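Korkden Releases Punix 6, Adding Wrist-Camera Container Detection and a Reworked Grasp Planner

LINDHOLM, January. Korkden today released Punix 6, a new version of its control and perception software for robot arms used in sorting, packing and light assembly. The release adds a container detection module that works from a single camera mounted at the wrist, a grasp planner that replans while the arm is moving, and a log viewer for operators who do not write code.

Punix 6 is available now to all customers with a current support agreement. New licenses can be ordered through Korkden or through its integration partner, Jostum.

Container detection from the wrist

Earlier versions of Punix needed a fixed overhead camera to find bins, trays and baskets in the work area. The overhead camera had to be calibrated against the arm, and the calibration had to be repeated whenever the table or the camera mount was moved. Punix 6 can do the same job with the wrist camera alone.

The new module looks for rims and corners first and fits a container outline to them. It does not need to see the whole container. If part of the rim is hidden by the gripper fingers or lies outside the camera's view, the module estimates the missing part and marks it as estimated, so that the planner can leave a wider margin on that side. Perforated and slotted walls, which earlier versions often reported as separate small objects, are now treated as part of the container.

Customers can still use an overhead camera. When both are connected, Punix 6 combines the two results and reports any disagreement between them in the log.

Grasp planning

The grasp planner has been rewritten. In Punix 5, a path was planned once and the arm either finished it or stopped. In Punix 6 the planner checks the path against new camera data 30 times per second and can shift the approach, lower the speed or back out. Speed and force limits are set by the customer during installation and cannot be changed by the planner.

The update also adds a rim mode for picking up or moving open containers by the edge. In rim mode the planner lines up one finger inside the wall and one outside before the gripper closes. Operators can set a minimum rim length, and the planner will skip any section of rim shorter than that.

A two-finger gripper above a blue plastic basket, seen from the wrist camera. 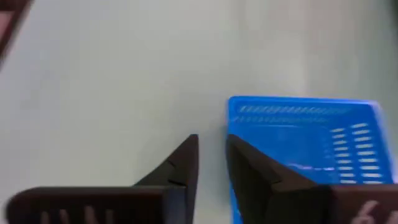
Wrist-camera view used by Punix 6: the gripper fingers and part of a perforated blue basket.

Log viewer

Punix 6 includes a log viewer that runs in a web browser. It shows the camera view, the detected outlines and the planner's decisions on one timeline. A run can be saved to a single file and sent to Korkden support. Logs are kept for 42 days by default, and the customer can change this setting.

Testing

Korkden tested the release with 18 customer sites before general availability. Feedback from those sites led to several changes, including larger text in the log viewer, a clearer message when the camera loses focus, and an option to pause after each failed grasp.

Upgrading

Customers on Punix 5 can upgrade in place, and existing task files will open without changes. Customers on Punix 4 or earlier should contact Jostum before upgrading, as the older calibration files have to be converted. Rim mode is turned off by default after an upgrade.

About Korkden

Korkden develops control, perception and planning software for robot arms. The company is based in Lindholm and sells Punix directly and through partners.

About Jostum

Jostum installs and supports robot cells for small and mid-sized manufacturers and warehouses.

Press contact: Korkden Communications, Lindholm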